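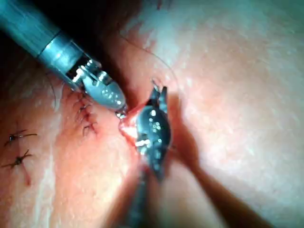

여민석

3. 장비 구성과 예산 산정

3.1 산정 범위

이 절에서는 로봇 봉합 작업을 위한 장비 도입 예산을 다룬다. 본체와 콘솔은 기관의 기존 자산을 그대로 쓰는 것으로 보고, 새로 편성해야 하는 항목만 계산에 넣었다. 대상 항목은 기구, 봉합 재료, 영상 기록 장치, 유지보수 계약이다. 공간 개조비와 인건비는 제외하였다.

봉합은 양손 작업이므로 기구는 한 쌍을 최소 단위로 잡았다. 초기 계획안에서는 바늘을 잡는 기구만 교체 주기를 따로 두고 보조 기구는 일반 소모품에 포함시켰으나, 이 경우 한쪽 기구의 사용 한도가 먼저 차서 작업이 멈추는 일이 반복되었다. 수정안에서는 두 기구의 사용 횟수를 각각 기록하되 발주는 쌍으로 한다. 예비 기구도 같은 방식으로 보관한다.

견적은 Zetuna와 Fandeck 두 곳에서 받았다. Zetuna는 기구 단가가 낮은 대신 점검비를 건별로 청구하였고, Fandeck은 점검비를 연간 계약에 포함하였다. 계약 기간을 2년으로 놓고 비교하면 총액의 차이는 크지 않았다. 점검 기간 중 대체 기구를 제공하는지가 실제 선택 기준이 되었으며, 이 조건을 문서로 명시한 곳은 Fandeck뿐이었다.

3.2 기구와 봉합 재료

기구 수명은 시간이 아닌 사용 횟수로 관리한다. 본 연구의 사용 대장에 남은 봉합 작업은 모두 403건이며, 예산표의 기구 교체 횟수는 이 값을 바탕으로 산출하였다. 관절부와 케이블의 이상은 바늘을 무는 힘이 떨어지는 형태로 먼저 보고되는 경우가 많았다. 따라서 작업자가 파지 불량을 적는 칸을 대장에 추가하고, 연속으로 기록된 기구는 사용 한도가 남았더라도 점검 대상으로 돌렸다.

봉합 재료는 Closex 규격의 바늘 부착사를 기준으로 하였다. 그림 1과 같이 매듭을 지은 뒤 다음 땀으로 넘어가는 작업에서는 실의 여유 길이가 소비량을 좌우한다. 길게 남기면 폐기량이 늘고, 짧게 자르면 기구로 매듭을 짓기 어려워 새 실을 꺼내게 된다. 두 경우 모두 재료비에 반영되므로 폐기분을 별도 항목으로 두었다.

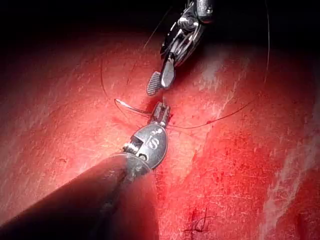
그림 1. 연습용 표면에서의 봉합 작업. 아래쪽 기구가 곡침을 물고 있고 위쪽 기구는 턱을 벌리고 있다.

연습용 표면의 비용은 교체 단위가 문제였다. 작업이 반복되면 표면에 흔적이 쌓이는데, 어느 시점에 교체할지에 대한 기준이 작업자마다 달랐다. 예산표에서는 판 단위로 구매하고 구역을 나누어 쓰는 것을 전제로 하였다. 이 항목의 연간 편성액은 70만 원이다.

영상 기록 장치는 Hayashi의 견적을 적용하여 약 700만 원으로 편성하였다. 저장 장치와 설치비가 포함된 금액이다. 근접 영상만으로는 기구 전체의 자세를 확인하기 어려워, 시야가 다른 카메라를 함께 두는 구성을 택하였다. 혈액이 있는 부위에서는 금속면의 반사와 어두운 실을 한 화면에서 함께 구분해야 하므로, 납품 전 시험 항목에 노출 조정 범위를 넣었다.

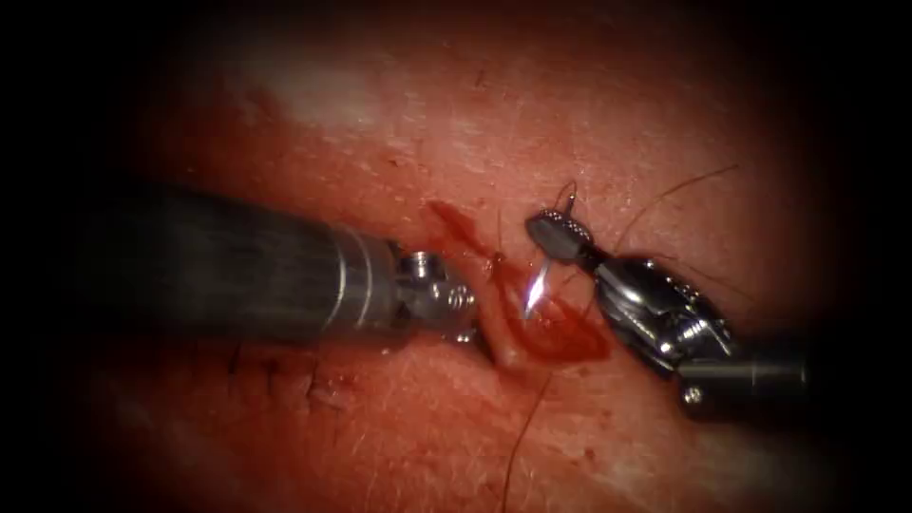

3.3 집행 시기와 예비비

기구와 봉합 재료는 2월에 일괄 발주하고, 영상 장치는 시험 결과를 확인한 뒤 집행한다. 기구는 납기가 길어 분할 발주의 이점이 적었다. 반면 봉합 재료는 보관 기한이 있으므로 계약만 연초에 맺고 납품은 나누어 받는다.

예비비는 기구 항목에만 배정하였다. 파지 불량으로 인한 조기 교체가 예산 초과의 주된 원인이었고, 다른 항목은 발주량 조정으로 대응할 수 있었다. 미집행 예비비는 다음 차수의 기구 구입비로 이월한다.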